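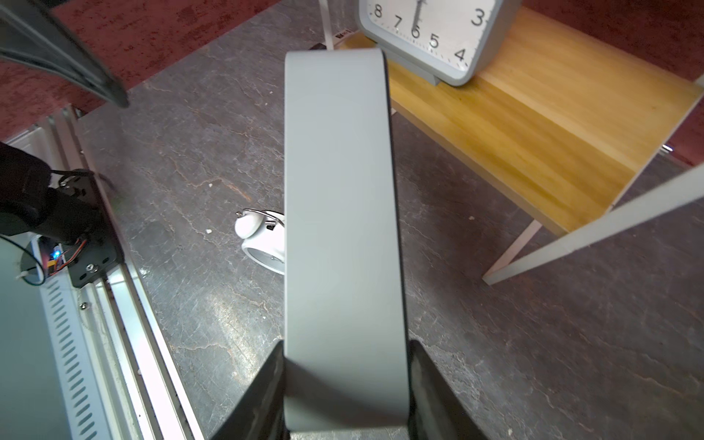

Diary > Home > Clocks

October 16, 2018

Sorted out the clocks. The big square one with the grey surround cost 6 pounds at the Lerville market in February and has lost up to 2 minutes a day ever since. I like the plain black numbers, so it stays.

The twin-bell alarm clocks are harder. Both are too loud for the bedroom — I bought them when we lived in Bavedmont and slept through everything.
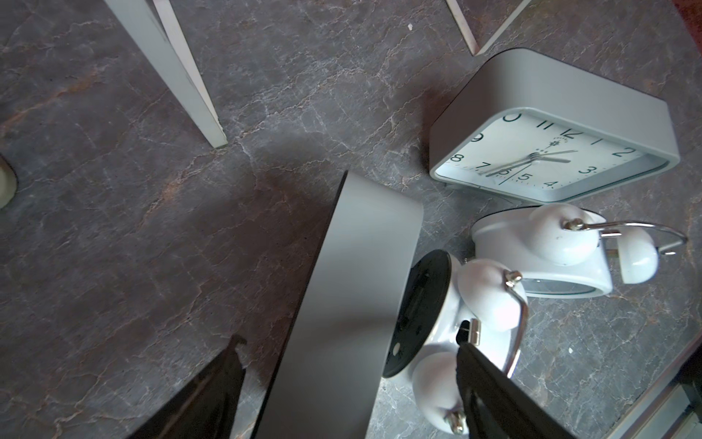 Won wrote back to say keep one alarm clock and give the other away. Fair enough. Will decide tomorrow. Need batteries.

Comments

Bendard: Mine loses time too when the battery is low.

clockwatcher60: Keep both!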